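Associação Ciltomar contesta promessas do "cabo universal" e pede provas antes do Natal

Entidade de defesa do consumidor diz que a embalagem continua a informar mal e que a poupança anunciada pelo setor está por demonstrar

Sexta-feira, 1 de julho — A Ciltomar, associação de defesa do consumidor, tornou hoje públicas as suas reservas quanto à campanha "Um cabo chega", lançada em maio pela distribuidora Jaltach. A campanha garante que as famílias podem deitar fora os cabos antigos e ficar com um único modelo para carregar e ligar todos os aparelhos da casa. A associação leu o material promocional, pediu os estudos que o sustentam e recebeu um folheto de duas páginas.

"Um cabo com a ficha certa entra na tomada. Se carrega à velocidade prometida, se transmite imagem ou se aguenta um ano de uso é outra conversa, e essa conversa não aparece na caixa", afirma a direção da Ciltomar.

Entre as 3214 reclamações sobre acessórios eletrónicos recebidas pela associação desde o início da campanha anterior, 65 por cento referem-se a cabos comprados como compatíveis e que não cumpriram a função para a qual o cliente os queria. A Ciltomar reconhece que quem reclama não representa todos os compradores. Considera, ainda assim, que o número recomenda alguma prudência a quem anuncia o fim do problema.

A Jaltach apresenta como principal argumento uma poupança de 200 euros por família. O folheto não explica em quantos anos se chega a esse valor, nem que cabos teriam sido comprados no cenário alternativo. Também não diz se foi descontado o preço do cabo novo, vendido em exclusivo nas lojas da própria distribuidora. A associação pediu esclarecimentos por escrito e aguarda resposta.

Quanto à durabilidade, o fabricante Hinrichs, que fornece a gama, fala em "resistência reforçada". A expressão não corresponde a nenhum ensaio identificado na embalagem. A Ciltomar solicitou os relatórios e foi informada de que são confidenciais — o que não impediu que fossem citados na publicidade.

A associação olha com a mesma reserva para o selo Nerkovel, criado pelo setor para distinguir os acessórios "responsáveis". O regulamento tem 8 critérios, todos verificados por declaração do próprio fabricante. Não está prevista qualquer análise de amostras compradas em loja.

A Ciltomar pede que a potência máxima e a velocidade de dados venham impressas no cabo, e não apenas na caixa, que quase toda a gente deita fora no primeiro dia. Pede ainda a publicação dos ensaios invocados em publicidade e a suspensão da frase "serve para tudo" até que alguém a consiga demonstrar.

Aos consumidores, a associação recomenda que guardem o talão e que não se desfaçam dos cabos que ainda funcionam. Os que já não servem devem ser entregues num ponto de recolha de equipamentos elétricos.

Os contactos para a imprensa e o texto integral do pedido de esclarecimento estão disponíveis na página da Ciltomar.

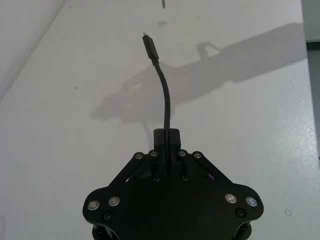

Foto: Ciltomar / Direitos reservados. Cabo preto fino. Utilização livre para fins editoriais, com indicação da fonte.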